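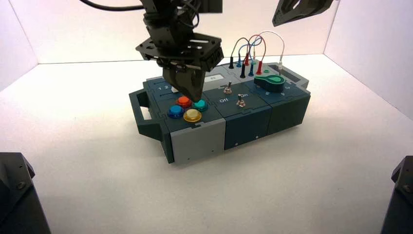
The task box on its tabletop, push buttons toward the left.

Progress report to the Bulari Fund: Dunodine, a feature film
August 17, 2023

When we last wrote, in April, the film was finished and we had no theaters. We now have theaters. We opened on four screens, which our distributor, Peltonen, calls a platform release. My mother calls it four screens.

The opening weekend went better than the second, and the second went better than it had any right to, given that it was sunny and everyone in the country was at one of two other movies. Our best single show drew 181 people, in a room that seats a few more than that, and they laughed in places where we had hoped for laughter and also during the funeral. Sirkka Savolainen, who directed, has decided the funeral was always meant to be funny. Please adjust your copy of the script.

Peltonen has asked us not to put grosses in writing until the theaters have settled their accounts. The full statement will come to you with the final report. What I can say is that the money you gave us for prints and advertising is spent, and that very little of it went on prints.

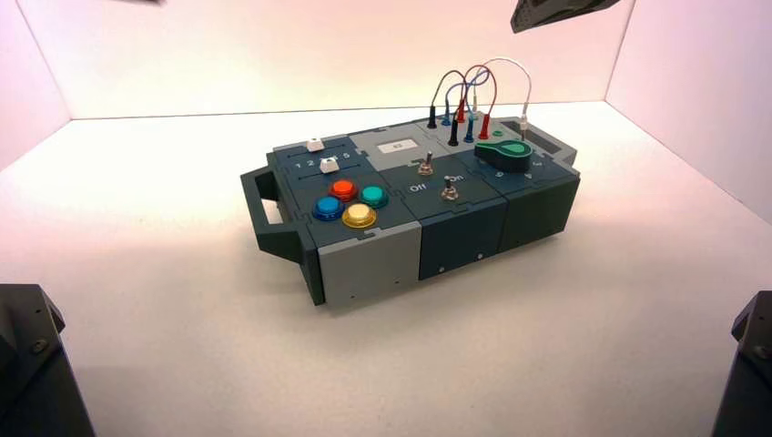

The advertising was a mixed bag. We bought posters in two bus shelters and a run of short online spots, and the spots did most of the work. They were cut to 20 seconds, after Sirkka's first version came in at 90 and contained no dialogue, no faces and a long look at a lake. We kept the lake. The bus shelters were handsome and I walked past them often, so they reached at least one viewer, who had already seen it.

Reviews have been kind on the whole. Two critics liked it a lot, one liked it "in principle," and one reviewed the theater's air conditioning with some warmth. We have used all but the last on the poster. 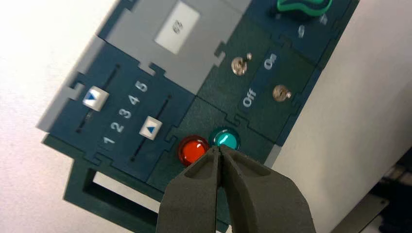
A slider knob with its blue triangle, and the label reading 62.

Changes to the plan you approved: we dropped the touring Q&A. Sirkka did two of them and found that the first question is always about the budget and the second is a statement. In place of the tour she recorded an introduction that theaters can run before the film or ignore. Most have ignored it. The travel line is therefore underspent, and we would like your permission to move what is left into subtitles, where we are badly over. The first set translated the title three different ways.

On television and streaming, we are talking to Sorkier. They have been talking back, slowly. Their offer covers a longer term than we wanted for less than we wanted, but it does include the two territories where Peltonen had no luck at all. We expect to sign something this fall – or to write you a more thoughtful letter explaining why we didn't.

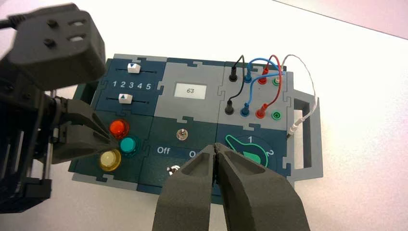 Still to do before the final report: the accessible version with audio description, the school screenings, and the music clearance for the closing song, which has been one signature away for most of the year. The song's publisher moved offices and our paperwork apparently did not move with it. If it falls through, the credits will run over the lake.

We would be glad of your answer on the subtitle money as soon as you can manage it.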